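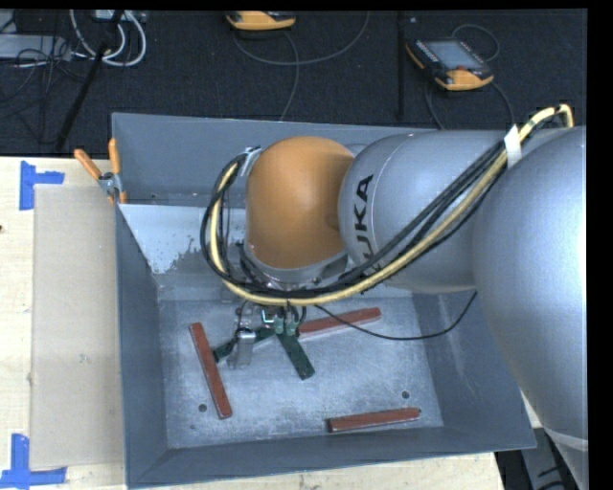

What kind of bin works best for small metal parts on a bench?
An open-topped metal one with sloping walls. Parts slide back toward the middle, and the low spots are easy to reach without tipping anything over.

Bench Bins and Parts Storage - Gallery

This page collects notes on the bins we use and repair at the Todley workshop. Most of them hold brackets, pins and short lengths of bar stock. Arif Mollah started the list in December, when the old plastic tubs were being replaced, and Iresha Khondokar has kept it going. Click through to the sizing chart if you need inside measurements.

Open metal bin, gray
Sloping walls in blue-gray, with a lighter gray floor. The floor is scratched and mottled and the right wall has faint scuff marks. Marks like these don't affect use. We leave them alone unless there is a burr you can feel with a glove on.

The table
Pale wood top. We like wood under a metal bin - it's quieter when parts are dropped in, and it can be sanded if it gets dented. Put a thin rubber mat under the bin if it slides.

Care
Empty the bin before you move it. Brush out grit with a stiff hand brush, then wipe the floor with a dry rag. Don't use a wire wheel on the inside. It takes the finish off and the bare spots rust by the next season.

Dents in the floor can be tapped out from below with a rubber mallet and a block of scrap wood. Rajitha Howlader does ours. Bent rims take longer and are sometimes not worth the trouble.

Ordering and part numbers
The sloped bins are listed under Terna 363 in our stock book. The straight-sided ones are Dandeo 47. They do not stack with each other, so keep them on separate shelves. Cheema sells a lid that fits the straight-sided type only.

If you are setting up a new bench, start with two bins, one for parts waiting and one for parts done. Add more later if the work calls for it. Labels go on the outside of the front wall, where they won't get scraped off by what's inside.

Corrections to the stock numbers go to Aivar Jankauskaitė. Rajitha Haque has the key to the storage room and can let you in before 9 a.m. if you need to swap a bin out.

Next gallery: Shelf brackets and drawer runners
Back to all galleries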